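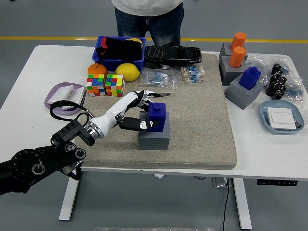 Support > Tabletop Supplies > Blocks and Bases > Ticket 142

Ticket 142: Blue blocks binding in gray square bases
Opened by: Soltow bench room
Product: Platura block and base set, bought through Fadwood
Status: Closed, with one item carried over

Reported problem
The dark blue blocks with the knob on top do not all drop into the gray square bases. Some go in with no effort. Others stop partway and have to be pressed down, and then the base comes up off the mat when the block is lifted out by the knob. Started in May after the second delivery. Blocks from the first delivery are mixed in with the new ones and we can't tell them apart by color.

The set is used on a white table with a beige Solheim mat on top. Three more bases stay on the right side of the table, off the mat. Orange cylinders are kept with the blocks and have not given any trouble.

Reply from Fadwood support
Please check that the base is sitting flat, that there is no grit in the opening, and that the block is going in square. Please also try the same block in a base on the bare tabletop. The mat gives a little under load and a tilted base will feel like a tight one. If the block still binds, measure it across the flats. It should read 52 mm or just under.

Log

9:10 a.m. Wiped out the openings with a dry cloth. A little beige lint came out of two of them. Put the same block back in. Still tight.

9:25 a.m. Moved one base from the mat to the bare table. The tight block went in slightly easier but still needed a push. A good block dropped straight in on both surfaces. So the mat makes it worse but is not the cause.

9:40 a.m. Turned the tight block a quarter turn and tried again. It went in. Turned it another quarter and it bound. Marked the good side with pencil on the bottom.

10:05 a.m. Measured. The tight blocks are over 52 mm one way and right at it the other way. The good ones are under both ways. Eleven blocks from the second delivery are over. Did not find any from the first delivery, judging by the ones that had old pencil marks.

10:20 a.m. Measured the gray bases. All the same, no problem there. 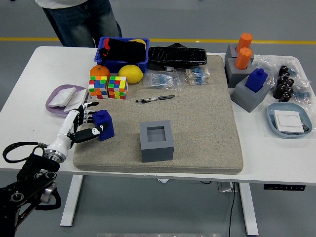 10:45 a.m. Went back to the bench with only the good blocks and one base in the middle of the mat. Every block seated and lifted out without bringing the base along. Repeated it after lunch with the same result.

While we were at it we went over the rest of the table. The switch panels stay in the plastic trays. The resistors stay in their clear bags. The lemon and orange are kept in front of the blue bin and should be swapped for fresh ones before they go soft. None of this affects the blocks, but we were asked to list what shares the table.

Second reply from Fadwood support
Thank you for the measurements. The 11 oversize blocks will be replaced. Please do not sand them. Sanding rounds the corners and the block will then sit crooked in the base. The supplier says the run was 4,000 blocks and that the oversize ones came from one mold cavity. You can keep using the rest of the set.

Soltow bench room
Understood. Oversize blocks are bagged and labeled and off the table. We sanded one before reading this, so please count it with the returns anyway.

Resolution
Replacement blocks sent. Tried each one in all four directions, on the mat and on the bare table. All seat fully.

Carried over
Lint from the mat is still collecting in the base openings. Solheim suggests a lint roller once a week. We will try that and open a new ticket if it doesn't help.

Contact Fadwood Support | Copyright Fadwood | Back to top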